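Ticket 3616 – Tautahi in Bloom awards, online nomination form
Status: open
Priority: high
Opened: 15th February

Community gardens nomination form not sending confirmations. Page loads, people fill it in, press submit, get the green thank you box, then nothing in their inbox. Nominations close end of February so need this sorted quickly please. Form is the Prorkix one, embedded on the awards page.

Tried so far – cleared cache, different browser, logged out and in again. Same every time.
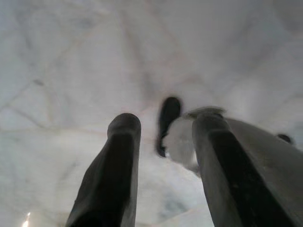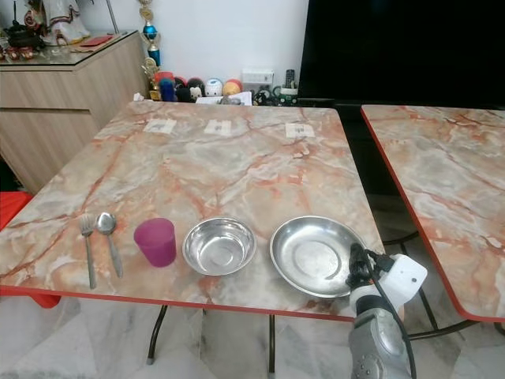 Thanks, got that. Rindine support here. Is it every category or just gardens? And are the entries themselves showing in your list, or are they missing as well? Please don't delete any test ones yet, we need them for the log.

Entries are there. 36 in the list, 16 of them for the Flistotitz planter scheme which is about right as they had a big push at the market. So nothing lost I think. Best Business Frontage is sending emails fine, so is Street Tidy. Only gardens and the new school grounds category, so 2 out of 4.

OK that helps. Those two categories were copied from last year's form, the others were built fresh. Can you open Settings, then Notifications, and tell me what is in the Reply To box for gardens?

Looked. It has the old awards address in it, the one we closed after the last ceremony. Changed it to the new one, saved, did another test. Still no email. Checked junk too.

Did you press Publish after Save? Save only keeps the draft.

No. Didnt know there was a seperate button. Pressed it now. Test email came through straight away for gardens. School grounds still not.

School grounds will need the same change, they don't share settings even though they sit on the same page. Same box, Save, then Publish.

Done – both working now. Two more things while I have you:

1. The people who already nominated never had a confirmation. Can it be resent or do we have to write to them all by hand? Some have rung the office asking if it went through.

2. The closing date on the thank you box is last year's. Can't find where to edit it.

For 1, yes. Go to Entries, tick the ones you want, then Actions, Resend. Leave out your own tests. Do the gardens first and check a few arrive before you do the rest.
For 2, the thank you text is under Form, Messages, at the very bottom. Publish again after.

Date fixed. Resend done for gardens, had a couple of replies back already saying recieved. School grounds going out after lunch.

Please leave ticket open until the school ones are confirmed, will update then.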